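Weekend counter help wanted — Sunholm Tile & Wallpaper

Posted October 2023

Busy season, short handed, need somebody soon. Small shop, two floors, lots of walk-ins asking about grout. We sell tile, stone-look panels, wall coverings, paste, trim, the usual.

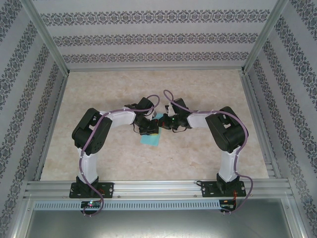
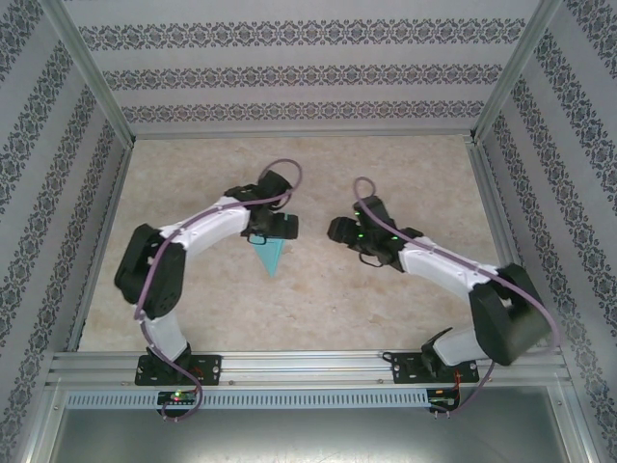

What you'd do:
Greet people, pull samples, cut wallpaper to order
Ring up sales, answer the phone
Help customers work out how many rolls they need (we'll teach you the math, its not hard)
Restock the Drustell and Lendska racks
Put the sample books back in order. Every night. Please.

Hours are 15 a week to start, Saturday and Sunday plus one evening. More in June when the Martens orders come in. Pay depends on experience, paid every two weeks. Staff discount after your first month.

You should be OK on your feet all day and able to lift a box of tile — they're heavier than they look. Retail experience nice, not required. Spanish a big plus. Must be 18 or over for the tile saw.

No resume needed, just a few lines about yourself and when you can work. Drop it at the counter, 104 Mill Street, or put it through the mail slot after 5. Ask for Yolanda Lorente. If I'm out on a delivery leave your number and I'll call you back, usualy same day.

Parking in back. Not in the bakery's spots, they will tow.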